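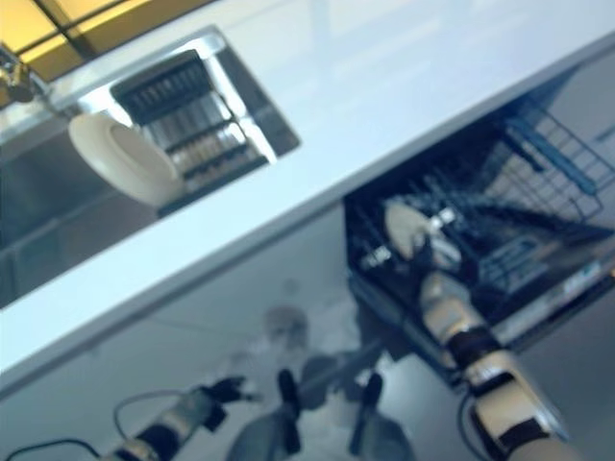 Dish duty at the workshop dishwasher, right arm doing the reaching.

So we finally have the Vornow arm kit up and running in our shared workshop, and I've been living with it since July. Short version: I like it a lot more than I expected to, and I still want to throw the manual in the creek.

The build first. The box says 15 hours. Marwan Smadi and I took 20, and that's with Hiba Khoury coming by to redo my crimps (sorry, Hiba). The casing segments go together beautifully, everything lines up, and the screws come bagged by joint. Then you get to the cables – ugh. Page 8 shows a route that pinches at the elbow, so leave yourself a loop of slack and ignore the drawing. 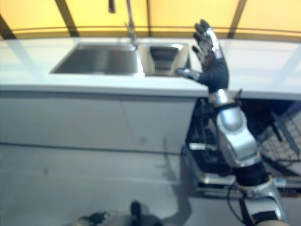 The hands are where the money went, and I don't mind one bit! The fingers move smoothly, the thumb swings way out to the side, and swapping a fingertip is a two-minute job with the little wrench they give you. I did pay 200 dollars extra for the padded tips from Urton, and for dishes I'd buy them again tomorrow.

Tuning the grip took me a whole weekend. Start low, lower than the app suggests, and practice on plates you don't love.

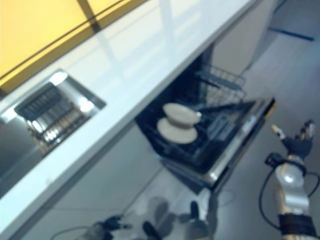 My big gripe is the software. Every update wipes your saved poses unless you export them first, and the export button is buried three menus deep. Leen Nseir wrote us a script that does it on startup, which Vornow should really ship themselves. Support did answer my email in a day, and they were nice about it.

Four stars from me. It'd be five with a decent cable drawing – Arnar Fogh is redrawing page 8 for our binder, and I'll post his version when it's done.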